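Do you need a drink bottle in every bag?

The Birkett newsletter's August challenge was to gather every drink bottle in the house and lay them on the bed. I had my doubts. A bottle is a bottle, and sorting them by colour won't make anyone drink more water.

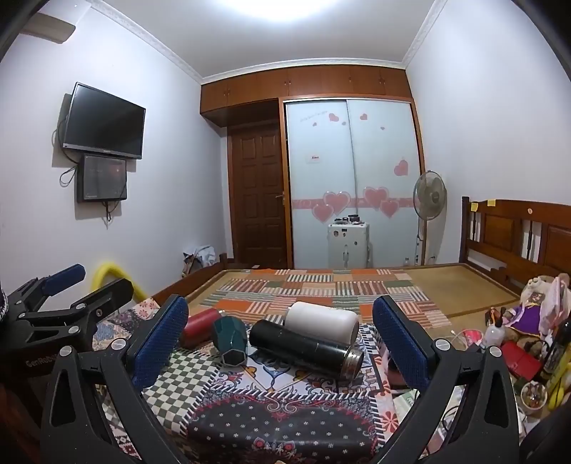
Photo: Lorraine Rudd

Lorraine swears by keeping one thermos and passing on the rest. Maybe. The long black one has its share of scuffs, and I'd still pick it over anything bought new to "simplify" my life. Keith Pickering wants us to retire a bottle after 2 years, which sounds to me like a good way of buying more bottles.

I'll give the bed method this much – a patchwork cloth shows you what you own better than a dark cupboard does. Whether you then part with any of it is another matter. Overhead cabinets like these have a way of filling back up, whatever the tidying books promise. 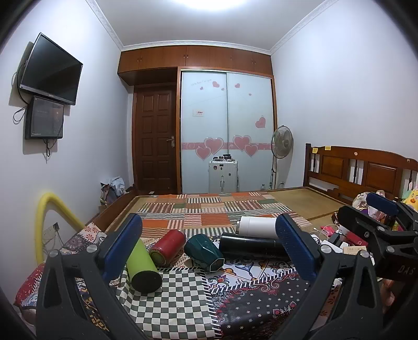
Next month: the linen shelf

Dorothy Mottram takes on spare pillowcases. She says 3 sets per bed is plenty. I remain unconvinced.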